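# The Drawer Problem

Ask people which chore they would hand to a machine and most of them say dishes or laundry. Ask the people who build the machines what they work on all day and the answer is often a drawer.

At Senero, a small robotics company in Prerkberg, a drawer has been on the schedule since July. The job sounds easy enough. Find the handle, take hold, pull, let go, and put something inside. A child of two can do it, and usually does when you would like them not to.

"A drawer is where you find out what your arm doesn't know," says Na-rae Pyo, who runs the home tasks group. Her team has recorded 900 attempts so far with a person steering the arm by remote control. Another 600 were made by the arm working alone, using what it had learned from those recordings.

On the drawer it practices with most, the arm now succeeds 94 percent of the time. Give it a drawer it has never met and the figure drops fast. Pyo won't give a number for that yet. She says it changes too much from one kitchen to the next.

The trouble starts with the handle. Bars, knobs and cup pulls all need a different grip. A thin bar leaves little room for a fingertip, and a gripper that comes in slightly crooked will bump the front panel or slide off the metal. Then there is the pull itself. Some drawers stick. Some roll out at a touch and hit the stop hard enough to shake whatever is in them.
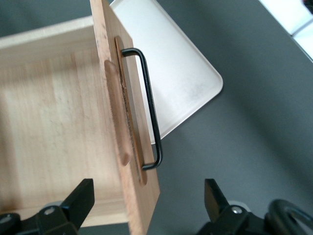
*The gripper's two fingers on either side of a drawer front with a black bar handle.*

People handle all of this by feel. We pull, notice that nothing is moving, and pull a little harder without giving it any thought. Senero's arm depends mostly on its camera, and a camera can't tell a stuck drawer from a locked one.

Panagiotou, a maker of kitchen cabinets, has gone at the problem from the other side. It is testing a line called Skallura with the same handle in the same spot on every front. That would help the robots. It would also mean buying a new kitchen before buying a robot, and Pyo doubts many families will do it.

Shops may get there sooner. A parts room can have every drawer alike, and a slow arm can work through the night without being in anyone's way. Senero plans a trial of 13 arms in a parts room, sorting small fittings into bins and drawers.

At home, the bar is higher. Pyo has two children and a kitchen with three kinds of handles. She won't put an arm in it for now – the one in the lab still needs someone standing by the stop button.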